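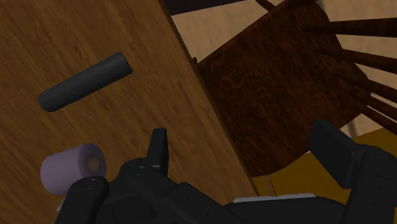
Progress report, April - *The Heirs of Brirano* story guide

Dear Abimbola Nwachukwu,

Thank you again for your patience while we got the spring work into shape. I know you asked for a short note this time, and I'll try, though you know how I get once the Courtois family comes up!

**Where the character pages stand**

The guide now has 2,711 entries, counting the minor ones (innkeepers, messengers, the two unnamed guards at the Vudside gate who readers seem to love for reasons of their own). The major character pages took most of our time. The Courtois siblings were the worst tangle, as the first volume calls Odile the elder and the fourth has her younger brother sitting as head of the house by right of birth. We've written to the author's office and had a kind reply - she will settle it in the next printing, and until then both pages carry a note with the chapter references.

The House Fisevwood pages are finished apart from the duel at the river. We have three versions of it, told by three people who all had good cause to lie, and I would like to keep all of them on the page.

**Money**

Of the grant, 1,000 dollars went to the family tree drawings and the rest of this period's share to hosting and proofreading. The tree artist has delivered 14 sheets and they are lovely, especially the old Brirano line with its crossed-out uncle. One sheet has gone back for a spelling fix, at no charge to us.

**What has been slow**

The timeline. Volume three skips a winter, and every date after it depends on whether you believe the steward's diary. I do, my co-editor doesn't, and we've had some long and very friendly phone calls on the matter. For now the timeline stops at the siege of Vudside.

**Next**

We'll start on the minor houses, then the glossary, which should come to about 1,000 words when it's done. I'd also like your view on spoilers: should a page open with a character's final title, or the one they hold when we first meet them? I lean toward the second, but it would mean rewriting a good many openings, so I'd rather ask before we begin.

With warm thanks from all of us on the guide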